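Akerness bench kit, set up on a two-armed cell. Reviewed 2025-07-28.

The kit consists of a waffle-weave table cover, a clamp set and the Lunon alignment software. We bought it in March for 2,397 euros and have since run it for 28 sessions. It replaced a bare Erwood table top, on which light objects slid whenever a finger touched them.

## Setting up

Fitting the cover takes ten minutes. Hand alignment takes almost 80, most of it spent on the thumbs. Lunon asks for a fixed layout before each check, and small rounded items show up errors sooner than blocks do. The bead loop is our usual first target for the right hand.
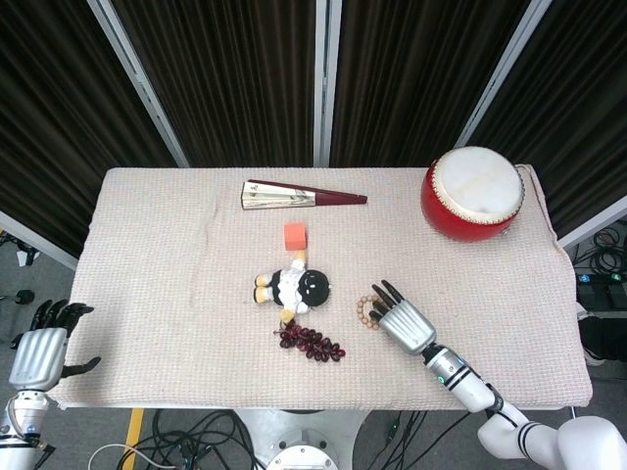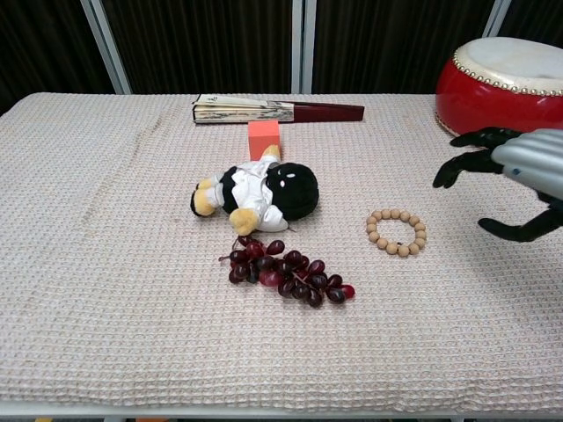 Fan, cube, doll and grapes stay in the middle of the cloth, with the drum at the far right corner.

## In use

- Grip on the cloth is good. The weave holds beads and grapes where they are placed.
- Creases come back after washing. Lunon reads a deep one as an edge, so press the cover before use.
- The clamps loosen. Check them every 100 cycles; the manual gives no figure.
- Wrist alignment held between sessions. Finger alignment drifted and had to be repeated weekly.

## Against the Dinu kit

Dinu supplies a rubber mat, which lies flatter but marks easily. Its software is slower and cannot save a layout. The Akerness clamps are the weaker part of the two kits. We have replaced ours with plain steel ones and kept the rest.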